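Section 4: Setting up the Skalell in a bedroom

Please read the whole of this section before you start. We know you won't, so the parts that matter most have been marked CAUTION and kept short.

The Skalell is a dehumidifier. It takes water out of the air and puts it in a tank, which you then empty. Everything else in this guide is detail, though some of it is detail people have rung us up about, often at 2 in the morning.

4.1 Before you switch on

Stand the unit upright and leave it alone for six hours if it has travelled on its side. It has almost certainly travelled on its side. The arrows on the carton are a request, and couriers treat them as such. The oil in the compressor needs to settle back where it belongs, and there is no way to hurry it.

1. Remove the tape from the tank, the flap and the rear grille. There is a fourth piece of tape underneath, by the drain plug. Everybody misses it.
2. Pull the tank out from the front, using both hands, and take out the bag with the float in it.
3. Clip the float on to the two pegs inside the tank. It should move up and down freely. If it doesn't, it's on upside down.
4. Push the tank home until it clicks. A soft thud is not a click.
5. Unwind the cable completely. Do not run the unit with the cable still coiled at the back, however tidy it looks.

CAUTION: Do not use an extension lead. If you have to use one because the only socket in the room is behind a wardrobe, move the wardrobe.

4.2 Choosing where it goes

The Skalell would like to be in the middle of the room. You would not like this, and neither would your shins, so we suggest a compromise.

1. Leave at least 50 centimetres clear in front of the grille and on both sides. The back can be a little closer to the wall.
2. Keep it away from curtains. The fan will find a loose curtain and try to eat it.
3. Put it on a hard, level floor if you can. On thick carpet, stand it on a board. The wheels sink in, the unit leans, and the float then reports a full tank when it is half empty.
4. Do not put it inside a cupboard to make it quieter. It will dry the cupboard beautifully and do nothing else.

Note: The earlier edition of this guide said the unit could be placed on a chest of drawers. It can't. We have apologised to the household in Kikelstead.

4.3 Setting the humidity

The dial runs from DRY to DAMP, with a mark in the middle we call NORMAL for want of a better word. For a bedroom, start at NORMAL and leave it there for a few days. Turning it fully to DRY will not speed things up. It only stops the unit from ever switching itself off, and you'll wake up with a throat like a doormat.

1. Close the windows. Drying the room with the windows open means drying the street as well, at your expense.
2. Close the door too, unless you want to treat the landing.
3. Turn the dial to NORMAL and press the green button once. Pressing it twice puts the unit into laundry mode (see 4.5).
4. Wait. The fan starts at once and the compressor joins in after a short pause, with a noise like somebody setting down a suitcase.

If the compressor doesn't start, the room may already be drier than the setting. This is good news, although few customers take it that way.

4.4 Beds, bedding and mattresses

Most of the moisture in a bedroom comes from the people asleep in it. A good deal goes into the mattress and would be happy to stay. The Skalell can only deal with water that reaches the air, so the bed needs some help from you.

1. Fold the duvet right back in the morning, or take it off altogether. A bed made the minute you leave it is neat, warm and damp.
2. Lift the pillows away from the headboard or wall for an hour or so.
3. Pull the bed a hand's width from any outside wall. Cold walls and mattresses are a bad match, and the black spots that result are usually blamed on the paint.
4. Clear out whatever is stored under the bed, or at least push it to one end so that air can pass through.
5. Run the unit with the door shut while the bed is open. Late morning suits most houses.
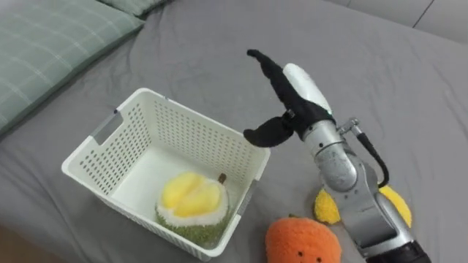 Hakala wrote in to ask whether all this folding back was needed every single day, having managed for years by simply making the bed after breakfast and never once seeing mould. Was the guide not, the letter went on, being a bit dramatic about what was after all a bit of warm air?

Fair enough. If your house is dry, well heated and reasonably draughty, you can ignore steps 1 and 2 for most of the summer. We would still ask you to follow them from October until the heating goes off, and all year round in a north-facing room, a basement, or any room where the window runs with water first thing.

CAUTION: Never rest bedding on the unit or drape it over the top. The warm air outlet is on the top. It is very tempting to use it for a cold pillowcase. Please use a radiator, or marry somebody warm.

Note on mattress covers: Waterproof covers hold moisture on both sides. If you use one, unzip it at the foot now and then and let the mattress breathe while the unit is running.

4.5 Laundry mode

Laundry mode runs the fan at full speed and ignores the dial. It is meant for a clothes airer in a closed room and it does the job well, if loudly.

1. Hang things with gaps between them. Sheets should go over two rails so they aren't folded flat against themselves.
2. Place the airer in front of the outlet, but beyond the clear space given in 4.2. Socks on the grille are covered by no part of the warranty.
3. Press the green button twice. The light turns amber.
4. Turn the sheets round halfway through. You will forget to do this, and they will dry anyway, only later and with one stiff edge.

Laundry mode switches itself off after six hours. If the washing is still wet, check that the door is shut and that the tank isn't full before starting it again.

Do not sleep in the room with laundry mode on. It isn't dangerous. You just won't sleep.

4.6 Night use

Hold the green button down until the light dims. The fan drops to its lowest speed and the beeper is turned off, including the one for a full tank. Early models kept that beep. We received correspondence.

The light can be dimmed but not turned off entirely. A small piece of the tape you removed in 4.1 will cover it nicely, if you kept any.

4.7 Emptying the tank

1. Switch the unit off and wait until the fan stops.
2. Slide the tank out slowly. It will be fuller than you expect, and the water will carry on moving after you have stopped.
3. Pour it down a sink or lavatory. Don't drink it, don't give it to the cat, and don't put it in a fish tank.
4. Wipe the inside with a damp cloth, check that the float still moves, and click the tank back.

If you are tired of emptying it, the Surnex hose kit fits the drain outlet at the back and lets the water run away by itself. The hose must slope downwards all the way along. Water will not go up over a skirting board and down the other side, although we have seen several hopeful arrangements.

4.8 If something seems wrong

The tank light is on but the tank is empty: the float has come off one peg, or the tank hasn't clicked.

There is frost on the coil: the room is cold. The unit will stop and thaw itself from time to time. Leave it to get on with it and don't help with a hairdryer.

The room feels warmer: yes, slightly. All dehumidifiers do this. In January it's a feature, and in July you can ring us about it.

There is a smell of dust in the first hour: normal with a new unit. If it smells of burning, switch it off at the wall, unplug it and call the service line printed inside the tank lid.

The unit has stopped and no lights are on: check the plug before calling. We'll be asking you to check it in any case, and it is less awkward for both of us if you've already looked.

Cleaning the filter is covered in Section 5.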